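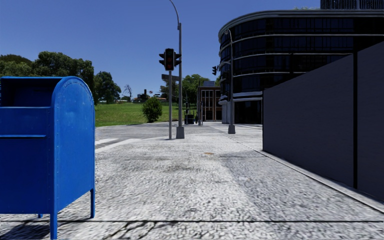

1/ The fall issue of the Sekeck Newsletter went in the mail on 2020-11-06. People asked how we put it together, so I'm writing down the steps while I still remember them.

2/ We printed 3,000 copies. The mailing list has 2,890 addresses on it after the July cleanup. The rest go to the library and the two diners on Whitcombe Avenue.

3/ It runs 24 pages, same as last year. We tried to add four more for the garden section but that pushed us into the next postage bracket. The garden section is now one page and a map.

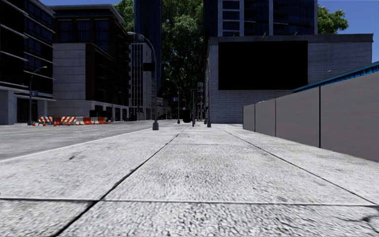

A subscriber wrote to ask why we don't just email it. We do, if you want it that way. Most of our readers picked paper when we asked.

4/ Printing was done by Pellex again. They need the file a week ahead, and they want fonts embedded. I forgot that in the summer and lost two days.

5/ Paper is Wiltex uncoated. You can write on it with a pen, and people do the crossword. The glossy stock we used before smeared.
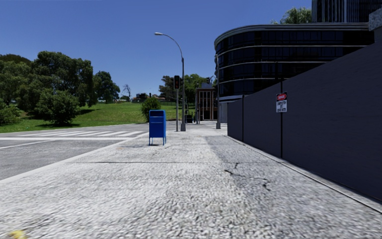
Could you make the crossword bigger, one reply says, my mother can't read the clues. Yes. It gets a full page in the winter issue and the clues go up two sizes.

6/ Labels took the longest. Print one sheet first and hold it up against the blank labels before you run the rest. Ours were off by half a line and I wasted 100 of them.

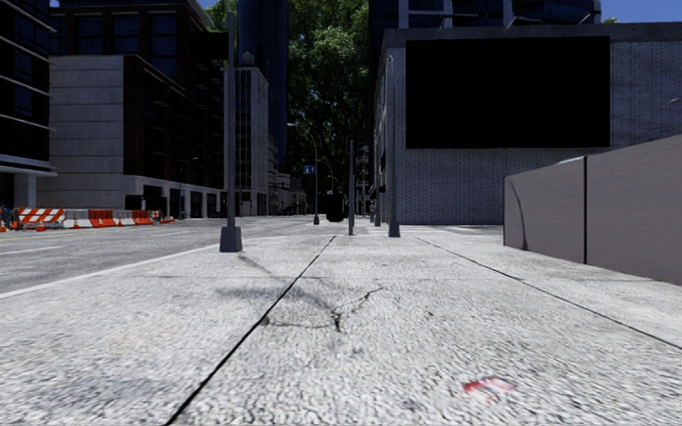

7/ Sort by zip code before you bundle. Rubber bands both ways, address side up.

8/ If you moved since July, send me the new address by the end of the month. The winter issue needs recipes and one more book review. Short is fine.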